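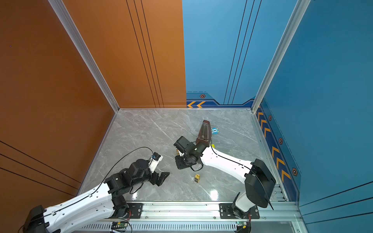
Nuveck Twin Bench, hire or buy. The Twin Bench is a two-arm cell for people who need to choose a gripper and would like to have the argument once. Both arms bolt to a single aluminium rail at the front, so whatever you fit on the left gets the same reach, the same lighting and the same awkward objects as whatever you fit on the right. We supply a box of test pieces, and you are welcome to add your own. Ours have grown odd over the years. The metronome behind the right wrist stays in the set on merit: it tapers, so a parallel gripper that looked superb on a block has to think again about where to hold it.

The walls are orange and blue, which divides visitors, and the floor is marble-patterned and glossy, which divides cameras. A matt grey floor is available for the same price. Do your camera trials on the shiny one first, as your customers' worktops will not have been chosen with you in mind.

What you can change

Fingers swap with two screws and the hex key we tie to the rail, on a cord, for reasons of experience. The wrist camera comes off its bracket without disturbing the gripper. Controllers live outside the cell, so you can run ours on one arm and your own on the other, and find out which of them is to blame.

We keep two finger sets in stock. The Nuveck standard finger is narrow and tapered and gets in beside things. The Eteck broad finger covers more of the object and forgives poor aim, right up to the moment there is something standing next to the thing you wanted. Pegs set close together will sort the two out before your tea has cooled, particularly if you send both arms in at once.

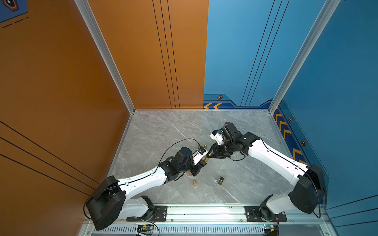 How we ran the fingers against each other

The test was dull on purpose. Pick up a peg, lift it clear, stand it back up, let go. A peg that toppled on release counted as a failure, however lovely the lift. We did 1,107 attempts in all, 567 of them with the standard finger and the rest with the broad one, over 8 working days and one Saturday which Taha Abdelaziz has asked to have back.

The standard finger did better in a crowd. The broad finger did better on a peg standing alone, and much better when the arm arrived slightly off centre. On release they were closer than we had hoped, given that we sell both and would have liked a clear story. Small blocks gave neither of them trouble. The metronome gave both of them trouble, in different places.

We publish no overall winner. People ring up and ask for one anyway, and we tell them to bring their parts.

Choosing a wrist camera

The Wiva wrist camera is our usual fit. Mount it so that both fingertips stay in view when the gripper is open. It sounds too obvious to print, but most of the poor results we are sent come from a camera that loses one tip at the last moment. Check the view over bare floor before you put anything down: you want two dark tips with a clear gap between them, and enough background that the controller can tell a pale vein in the pattern from the edge of an object.

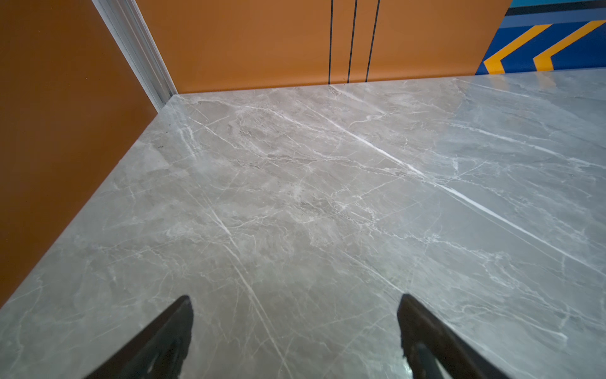
Siham El Ouafi, writing after a fortnight with the hire bench, says she would swap the camera before she ever touched the fingers again. She had blamed the grip for a whole week, she adds, and the grip had been fine. Her one complaint is that the wrist cable needs a longer loop than the manual suggests, and that she found this out at full reach.

She is right about the loop. The manual now says so, in a slightly sulky footnote.

If you are testing handovers or holding one piece while the other arm works nearby, leave more slack still. A gripper with a peg in its jaws and its nose in the air asks more of the cable than one reaching straight down, and our cable clips have strong opinions about being pulled sideways.

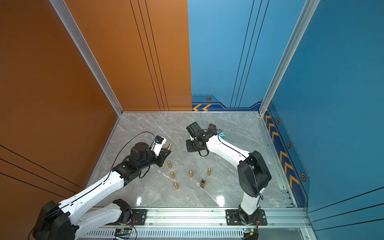 What comes with it

Two arms with mounting plates, fitted to the rail
Two grippers, with one set of standard and one set of broad fingers
Two wrist cameras with brackets
Cell walls, posts and floor
Box of test pieces, including pegs, blocks and the metronome
3 spare cable clips per arm (you will want them)
Hex key, on its cord

Hire and delivery

Hire is by the week and is handled by Chraibi, who deliver, set up and take away. You need a sturdy bench and a ground-floor door, or a lift and a patient colleague. December goes early. Benches bought outright are built to order, and you may choose the wall colours, though Taha will ask whether you are sure.

Please return all the pegs.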